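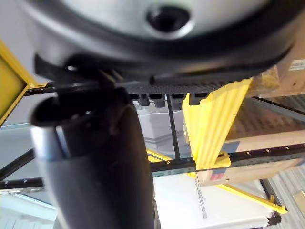
One reader in Skundside wrote to say that the new express bus to Gulelbridge saves her no time at all, and that she would like to know who held the stopwatch.

It is a fair thing to ask. Liao, the company that runs the service, announced on Aug 24, 2018 that the express will stay on past its summer trial, and called the trial a success. The notice says riders save "up to 12 minutes" each way compared with the old local bus. It doesn't say at what time of day, or how many riders saved two minutes, or none.

The company reports 3,138 trips taken over the trial. That sounds like a lot until you learn that a trip means one boarding, so a person going to work and back shows up twice. Liao did not say how many people were on the local bus over the same weeks last year, and when asked, it sent back the same notice with a different heading.

What has changed for certain is the number of stops. The express skips everything on the Bomden side of the river, and the local bus that used to cover Bomden now comes once an hour in the middle of the day. People there who want the faster ride must first get themselves to Skundside. Any minutes saved on the express are easy to lose on that walk.
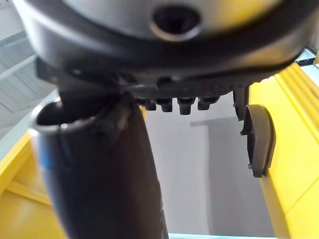
Four short black pegs beneath a silver-gray housing with a black rim.

Liao points to a rider survey as further proof. It drew 298 replies, and most were happy with the service. The forms were handed out on board the express, though, so the people who had given up on it, or who can't reach it, were not asked. The company says a wider survey may follow. It gave no date.

The town of Gulelbridge pays part of the cost and has backed the plan from the start. Its office said it was pleased with the figures and expects them to grow once school is back. Maybe so. The same office said last year that a later evening bus would fill up in time - that bus was dropped in the spring.

A monthly pass for the express will cost $58, the same as the local pass, but the two are sold separately. Anyone who needs both will pay twice. Liao says it is looking at a joint pass and has not set a price.

The new timetable starts in September. Printed copies will be at the Skundside ticket window, which closes at noon.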